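Wenano Open Day – Frequently Asked Questions

What will I see on the day?
Our arm works with ordinary household things. At the first station the task is a metal shoe rack, with a pair of navy slip-on shoes on the lowest level.

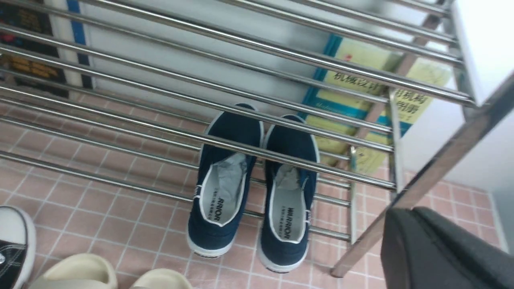

Visiting and Tickets

Where is it?
In the Whitelaw building in Trarnenwood, second floor. Please ring at the side door.

When does it start?
Saturday at 14:00. Each demonstration takes around 30 minutes, and you are free to stay for the next one.

Is there a second station?
It is in the same room and uses shoes on the floor. Cream-colored slides are more difficult for our software than they look – the color is very even. 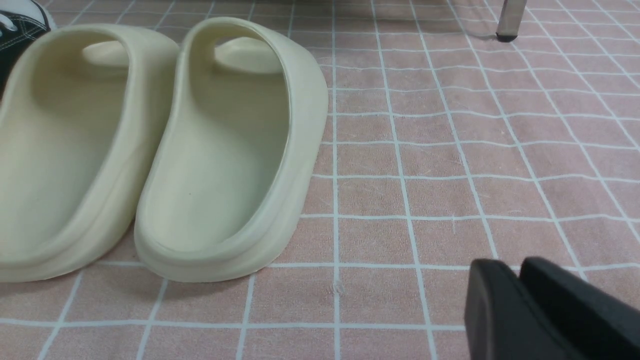
Can I bring my children?
Children are welcome with an adult. They must stay behind the yellow line while the arm is moving.

Do I need to book?
Please book through the Gendden page. We have 100 places.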